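Traltov スタジオ用プレーヤー 設置・操作ガイド
3章 ダンスレッスンでの使い方
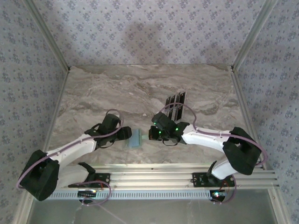
図3-1 水色のブロックをはさんで向き合う2本のアーム

この章では、振付レッスンやワークショップで曲の速度を変えたり、一部分を繰り返したりする手順を説明します。本体の設置とスピーカーの接続は2章を参照してください。

3.1 曲を登録する

1. 本体の電源を入れ、表示が「READY」になるまで待ちます。
2. 音源を入れたUSBメモリーを前面の端子に差し込みます。
3. 「LIBRARY」を押し、ダイヤルで曲を選びます。
4. 「STORE」を長押しします。短い確認音が鳴れば登録完了です。

注記:登録できる曲数は1,000曲までです。上限に達すると「FULL」と表示され、新しい曲は登録されません。

3.2 テンポを変える

1. 曲を再生します。
2. 「TEMPO」を押します。元の速度は100と表示されます。
3. ダイヤルを左に回すと遅く、右に回すと速くなります。
4. もう一度「TEMPO」を押して確定します。

音の高さは変わりません。ダンスホールやヒップホップなど低音の強い曲では、速度を大きく下げるとキックの音がにじむことがあります。気になる場合は「BASS」を1段下げてください。

3.3 カウント区間を繰り返す

1. 繰り返したい部分の頭で「A」を押します。
2. 終わりの位置で「B」を押します。区間の再生が始まります。
3. 前カウントを入れる場合は「COUNT IN」を押します。
4. 解除するには「A」と「B」を同時に押します。

注記:区間は1曲につき3つまで保存できます。講師が交代するクラスでは、保存名に講師名を付けておくと呼び出しやすくなります(入力例:TEFERA_WARMUP)。

3.4 ワイヤレスマイクを併用する

1. マイクの受信機Hemarを背面の「MIC IN」につなぎます。
2. 音量つまみを最小にしてから、マイクの電源を入れます。
3. 声を出しながら、つまみを少しずつ上げます。
4. 「DUCK」を入にすると、話している間だけ曲の音量が下がります。

注意
・スピーカーの正面にマイクを向けないでください。ハウリングにより聴力を損なうおそれがあります。
・ケーブルは壁沿いに固定し、踊る範囲を横切らせないでください。
・汗や飲み物が本体にかかったときは、すぐに電源プラグを抜き、販売店に連絡してください。

3.5 レッスン後の操作

1. 再生を止め、音量つまみを最小に戻します。
2. マイク、本体、スピーカーの順に電源を切ります。
3. USBメモリーを抜きます。

表示に「SAVING」と出ている間は電源を切らないでください。登録した区間が消えることがあります。

照明コントローラーPramanikとの連動については4章で説明します。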